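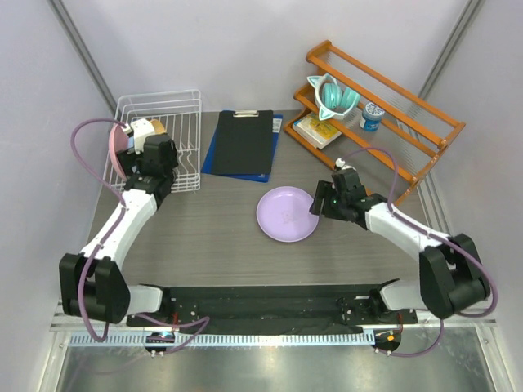 Plate in the rack at the left, a second plate on the table between the arms.

Mirasthorpe Shared Workshop > Members' Projects > Household and Kitchen Tips > Two-Arm Table Cell

Search this section Enter keyword Go

Setting up a two-arm cell for plates and racks

The following guidance is issued to members building or using a two-arm table cell at the Mirasthorpe workshop. It was prepared by Hagos Kahsay from the notes kept during the Prana build, and it applies equally to a cell set up on a bench at home. It assumes that both arms have been assembled and that the motors have been numbered and tested.

The base plate

Both arms should be fixed to a single plate along the front edge of the table. Separate plates drift apart in use, and the positions stored for one arm then cease to agree with those stored for the other. Fit every screw finger-tight before tightening any of them. Check the whole row again after the first 2 hours of running, and once a month thereafter.

The tabletop should be matt. A wood-grain surface in grey has proved satisfactory, and pale crockery shows clearly against it. Glossy worktops and oilcloth are to be avoided.

Cables

Leave enough slack at each joint for the arm to reach its furthest position without pulling. Move the arm by hand, with the power off, through its full travel and watch the cable throughout. A loop above the gripper is acceptable provided that it cannot drop between the fingers. Members are asked to use one colour of cable for the arms and another for everything else on the bench.

Circuit boards should be kept below the working surface and away from the sink side of the room. No crockery is to be brought to the cell until it has been dried.

The dish rack

A wire rack with upright dividers is the most useful piece of equipment for practice. Place it against the back wall, where it cannot be pushed away as a plate goes in. Mark its corners on the table with low-tack tape; a rack that has moved by the width of one slot will spoil an afternoon's work.

Begin with a plate lying flat in open space. Lift by the rim, turn the plate upright well clear of the rack, and only then bring it over the slot. Lower slowly. The fingers should open when the plate is resting on the base wires and should withdraw straight upwards.
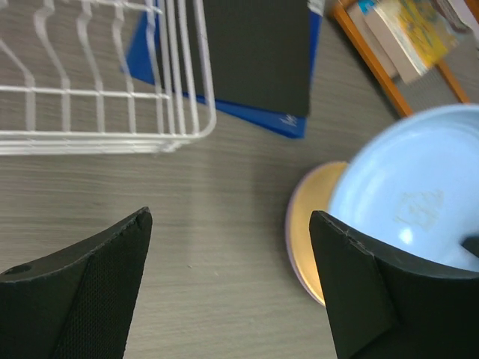

Wrist view: bowl over plate on the right, with the wire rack at the upper left.

Bowls are more troublesome than plates. Where a bowl and a plate overlap, the bowl should be taken first and set down in a clear place before the plate is attempted. Wipe the inside of any bowl before it is handled again — dried food transfers to the finger pads and reduces their hold.

Other articles may be left at the back of the table once the basic movement is reliable. Flat things such as clipboards are suitable, as are books on a small shelf. Introduce them singly. Should the arm begin to miss, remove the last article added and repeat the earlier trial.

Finger pads and grip

The Tijani pads supplied with the workshop kit should be cleaned with a damp cloth and left to dry fully before use. Replace both pads of a pair together. The Prana build was run for 114 trials on its first set, after which the left pad was found to be lifting at one corner.

Set the grip force at 5 on the Ketix controller for light plates and at 6 for bowls. These settings refer to our own controller and will not carry over to other makes.

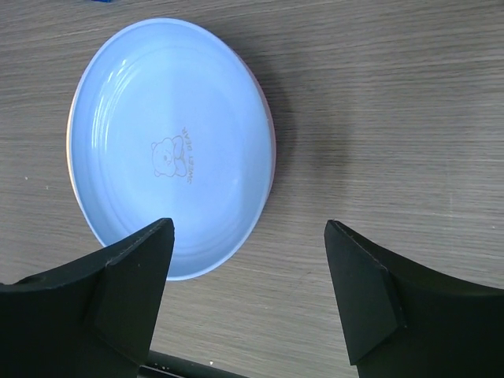

Approach a flat plate with the fingers open and stop short of the rim. Both tips should be level with the table before the hand moves in. If one finger meets the plate early, raise the hand, shift it sideways and begin the approach again; pressing on will slide the plate across the table or chip the edge. Printed crockery may be used, although a plain plate is preferable when the wrist camera is being adjusted.

Glazed and glossy plates reflect the overhead lamps. Switch off the lamp nearest the cell, or turn it towards the wall, and repeat the camera check. The setting made in December will generally need altering by the spring.

Closing down

Lower both arms to the rest position before switching off at the wall. Crockery is to be returned to the kitchen cupboard and the rack left in its marked place. Faults should be entered in the book by the door, with the number of the joint concerned.

Contact the workshop office | © Mirasthorpe Shared Workshop | Back to top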